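Week 9 notes: cloth, part 2

Okay, so last week we all got a bit smug about the blocks. Blocks are easy! They stay the shape you left them. This week we're on clothes, and I'd like you to read these notes before the lab so you don't spend the first hour swearing at your grasp planner like I did in March.

The main thing to get into your heads is that a garment has no single pose. You can't write down six numbers and be done. What I do (and what Kaede Fukuda's group did for the Tuketti project) is pick a feature you can find again, like a hem or a waistband, and plan from that. Denim is a good starter because the seams are thick and the stitching is usually a different colour from the cloth, so your edge detector gets some help.

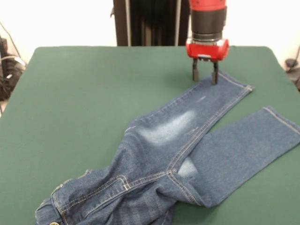

Come down slowly on the approach. I set my speed limit to 2 centimetres a second for the last bit and I'd like yours to be no faster, please. Fingers straight down, one either side of the edge you want, then close. If you catch two layers, open up, back off and try again, and log it as a miss even if the lift looks great.

Your starter set has 436 grasps in it, some 146 of them on denim. Don't train on the lot! Keep a favourite garment aside for testing.

Write-ups go in the Fekum folder, two pages at most.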